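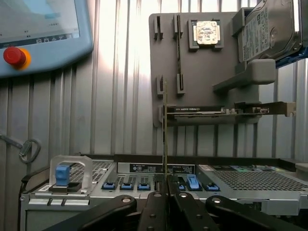 A control panel with a red emergency stop button.

Why Are Stop Buttons Red? (And Should You Believe the First Answer You Hear?)

Ask a grown-up why stop buttons are red and you will probably get an answer in under two seconds. "Because red means danger." Fine. But who says so? Did somebody decide it, or were we born knowing it? A quick answer can be right, and it can also be a thing people repeat because they heard it from someone else who heard it from someone else.

So let's be a bit difficult and check.

Claim one: "Red is the easiest color to see."

You will find this one in plenty of books. It is only partly true. In bright daylight, human eyes are most sensitive to a yellowish green. That is why some fire trucks are painted a strange lime color, and why many safety vests are yellow-green. In dim light, red does even worse. Try it yourself. Put a red sock and a blue sock on the floor in the evening, turn off the lamp, and wait until your eyes get used to the dark. The red sock will most likely look almost black, while the blue one looks lighter.

If red is so easy to see, why does the red sock vanish first?

What red does well is stand out against other things. Grass, sky, concrete and gray machines are mostly not red. A red apple in a green tree is easy to spot. A red apple in a pile of red apples is not. It's the difference that catches your eye, and this is also why a red button often sits on a yellow background.

Claim two: "Red light travels farthest, so it was picked for stop signals."

This one is repeated a lot. Red light does get scattered less by the air than blue light does. Scattering is what makes the sky blue and sunsets orange. But thick fog is made of water droplets, and those are big enough to scatter all the colors about equally. So on a really foggy morning red doesn't have much of an advantage. Be suspicious when someone tells you this was the whole reason.

The history is messier. Early railroads needed signals, and many of them used red for stop because red was already used for warnings, such as flags. Green often meant "be careful" and white meant "go." You can probably guess the trouble with white. From far away, a plain white lamp looks a lot like any other lamp. And if the red glass fell out of a stop signal, it would shine white and tell the driver to go ahead! Over time, railroads changed to green for go. Streets copied the railroads.

Claim three: "Bulls hate red, so red must make everybody excited."

No. Bulls can't see red the way most of us do. They charge at the cape because it is moving. As for people, some studies say red makes us more alert and other studies looked again and didn't find much. When scientists disagree, it is all right to say "I don't know yet."

Claim four: "Red means stop everywhere."

On roads, nearly. But red doesn't mean only that. In China, red is a lucky color and is used at weddings. On a faucet, red means hot. On your camera or phone, a red circle often means start recording, which is almost the opposite of stop. You learned which red means what, and you learned it so early that it feels as if you always knew.

What about people who can't tell red from green?

There are lots of them, and most are boys and men. If color were the only clue, they would be stuck. So good designers add other clues. A stop sign in the United States has eight sides. On an upright traffic light, the red is at the top. An emergency stop button is usually big and rounded like a mushroom, so you can hit it with your whole palm without looking very hard. The shape is doing a lot of work, and red gets most of the credit.

Try this at home

Cut 50 small squares of paper, some red, some green, some yellow. Spread them on a lawn and ask a friend to pick up as many as possible while you count slowly to ten. Which color runs out first? Now do it again on a red blanket. Did the answer change? If somebody tells you one color always wins, show them your results. If your results don't match mine, check how you did it, then check me.

Words to know

Contrast: how different one thing looks from whatever is next to it.
Scatter: to bounce off in many directions.

Comments (3)

Perrin
My class did the paper squares with 59 because we cut too many. Yellow ran out first on the grass, not red. Our lawn is pretty dark green though.

Likent
I always told my kids the fog thing. Do you have a source for the droplets part?

Fludholm
We tried the socks and it worked but you have to wait ages. My brother said the red one was just dirty.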